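요즘 저녁마다 고구마를 먹고 있어요. 시작은 단순했는데, Hiba Jaber 씨네 놀러 갔다가 얻어먹은 고구마 수프가 너무 맛있어서 집에 오는 길에 한 상자를 덜컥 주문해 버린 거죠. 혼자 사는 사람이 한 상자라니, 받아 놓고 보니 현관이 꽉 차더라고요. 그래도 매일 하나씩 꺼내 먹다 보니 이제는 이 시간이 하루 중에 제일 기다려져요.

어릴 때 외할머니는 겨울이면 아랫목 옆에 신문지를 깔고 고구마를 쌓아 두셨어요. 차가운 데 두면 속이 까맣게 썩는다고, 사람보다 고구마가 더 따뜻한 자리를 차지했답니다. 저도 할머니를 따라 상자에서 다 꺼내 신문지로 하나하나 싸서 책장 아래 칸에 넣어 뒀어요.
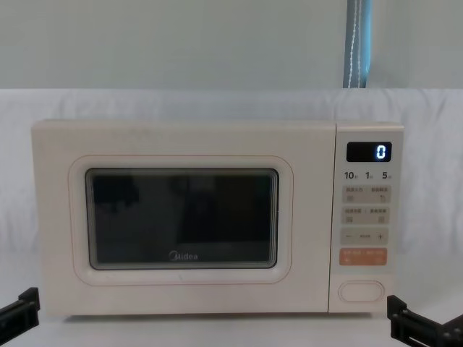 그럼 고구마는 받자마자 먹는 게 제일 맛있을까요?
갓 캔 고구마는 전분이 많아서 좀 밍밍하고, 서늘하고 바람 통하는 곳에 두세 주쯤 두었다가 먹어야 단맛이 제대로 올라와요.

저도 그걸 모르고 첫날부터 쪄 먹고는 속은 줄 알았어요. 판매자분께 항의할 뻔했는데 참길 잘했죠! 보름쯤 지나서 다시 쪄 보니 같은 상자에서 나온 게 맞나 싶을 만큼 달라져 있었어요. 껍질 틈으로 끈적한 꿀 같은 게 배어 나오는데, 그걸 손가락으로 떼어 먹는 재미가 또 있어요.

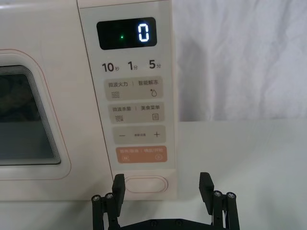 할머니의 방식은 무조건 기다리는 거였어요. 난로 위에 올려 두고 뜨개질을 하시다가 냄새가 달라지면 그제야 한 번 뒤집으셨죠. 저는 성격이 급해서 자꾸 젓가락으로 찔러 보는데, 그러면 구멍으로 물기가 다 빠져요. 전자레인지도 편하긴 하지만 까만 표시창에 0이 환하게 뜰 때까지 그 앞에 서서 숫자만 노려보게 되니, 기다림의 맛은 영 덜하더라고요. 그래서 배가 아주 고픈 날이 아니면 오븐에 넣고 딴 일을 해요. 책을 읽거나, 밀린 빨래를 개거나, Akosua Asante 언니한테 전화를 걸거나요. 언니랑 통화하다 보면 꼭 고구마가 좀 과하게 익는데, 저는 그 쪼글쪼글한 껍질까지 좋아해요.

남은 고구마는 으깨서 우유랑 섞어 두었다가 아침에 빵에 발라 먹어요. 소금을 아주 조금 넣으면 단맛이 확 살아나고요. 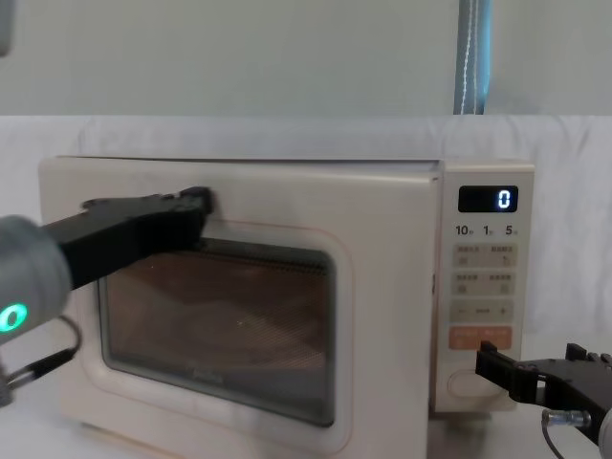
계핏가루를 뿌려도 좋은데 이건 취향을 좀 타서, 동생은 한 입 먹고 조용히 접시를 밀어 놓더라고요. 대신 버터를 한 조각 올려 줬더니 그건 두 개나 먹고 갔어요. 김치를 척 걸쳐 먹는 건 말할 것도 없고요.

책장 아래 칸은 이제 반쯤 비었어요. 다음에는 밤고구마를 시켜 볼까 하는데, 혹시 포슬포슬하고 목이 살짝 메는 옛날식 밤고구마 파는 곳을 아시는 분은 댓글로 알려 주세요. 이번에는 꼭 작은 상자로 살게요.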